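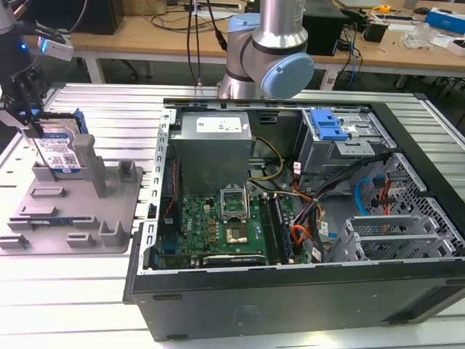 Frequently asked questions

Prevow buys, repairs and sells used desktop computers in Wosside. On this page we collected the questions that come to our counter and our mailbox the most. If your question is missing, please write to us and we will answer you directly.

Selling or giving your old computer

Which computers do you take?

We take desktop computers of any brand, working or not. A machine which does not start is still welcome, as long as the case is complete and the main parts are inside. We do not take laptops, tablets or printers. Monitors we take only together with a computer and only flat ones.

How much will you pay me?

It depends on the age, the processor and the amount of memory. You can send us the model name by email and you will receive a first price. The final price is given at the counter after we look inside. It can be lower than the first price if parts are missing, and sometimes it is higher, for example when the owner forgot that he once added more memory.

For very old machines we cannot pay, but we recycle them free of charge.

Should I take out the hard drive before I bring the computer?

You may do it, and many people do. The price will be lower, but not by much. If you leave the drive inside, we erase it and you can ask for a signed paper with the serial number of the drive. Please ask for this paper when you hand over the computer. After the drive left our shop we cannot make the paper anymore.

Can I get my photos and documents from the old drive?

Yes, if the drive is healthy. We copy your files to an external disk that you bring or that you buy from us. The copy costs 54 dollars, whatever the number of files. If the drive is damaged we do not try to open it. For this you need a laboratory, and it is better that nobody has touched the drive before them.

Do I need the original receipt?

No. We need an identity card with photo and your signature. Companies must also bring a letter with the list of the machines.

Can you come to pick up the machines?

For offices and schools in Wosside and Prirham, yes, from 6 computers and up. Private persons are asked to come to the counter. There is a loading place behind the building, you enter it from Dai Street. Please do not stop in front of the bakery, they receive deliveries there all morning.

Buying a used computer

What was done to the computer before I buy it?

Each machine is opened and cleaned with air and a brush. We test the memory, the drive and the power supply, and we change the small battery on the motherboard. Then the computer runs under load for one night. If it stops during the night it goes back to repair and the test starts again from zero.

What does the letter on the price tag mean?

A means that the case has almost no marks. B means scratches that you can see from a normal distance. C means that something on the outside is bent, broken or missing, for example a front cover. The letter says nothing about the inside. A computer with the letter C passed the same tests as the one with the letter A.

Is an operating system included?

Yes. On most machines we install Windows with a valid license. On the older ones we install Linux, and this is written on the tag. If you prefer Linux on a newer machine, tell us before you pay, the price stays the same.

How long is the warranty?

Six months for the whole computer, and twelve months for the power supply if we put in a new one. The warranty does not cover liquids, lightning or software that you installed by yourself. You may open the case without losing the warranty. We do not use seals.

Can I return the computer if I do not like it?

Within fourteen days, yes, with the power cable and the receipt. We give the money back in the same way you paid. The delivery cost is not refunded.

Can I add more memory or a better graphics card later?

In most cases you can. Before you buy anything, check three things: the type of memory your motherboard accepts, the power of your power supply in watts, and the free space inside the case. Small office cases often cannot hold a long graphics card, even if the slot is correct. You can bring us the computer and we will look at it with you, this costs nothing if the shop is quiet.

Please remember that some manufacturers use power supplies with their own shape or their own plug. A standard one will then not fit, and an adapter is not always a safe solution.

Repairs

What does a repair cost?

The diagnosis costs 51 dollars. If you agree to the repair, this amount is taken off the final bill. If you do not agree, you pay only the diagnosis and take the computer home as it was.

How long do I have to wait?

Usually one week. In August and September it is longer, as the schools in Prirham send us their machines at the same time. When we must order a part we call you with the new date.

My computer makes a loud noise. Is it dangerous?

In most cases it is dust in a fan, or a fan which is old. Turn the computer off, unplug it, and clean the openings from outside with a soft brush. If the noise is a clicking and it comes from the hard drive, please stop using the computer and make a copy of your files as soon as you can.

May I clean the inside by myself?

Yes, with some care. Unplug the power cable first and press the power button once, so that the rest of the electricity goes out. Touch the bare metal of the case before you touch any part. Hold the fans with a finger when you blow air on them. Do not use a vacuum cleaner inside, and never open the power supply itself – it can keep a dangerous charge for a long time.

Visiting and contact

When are you open?

From 10 in the morning to 6 in the evening. Machines for repair are accepted until 5:30, because the form takes a while to fill in.

How can I pay?

Cash, bank card or transfer. For companies we write an invoice with thirty days. We do not offer payment in parts.

How do I get there by bus?

Take bus 898 from Prirham and get off at Wosside Market. From there it is a short walk down Dai Street. The entrance is the green door, and the bell is on the left side. Please ring also when the door looks open.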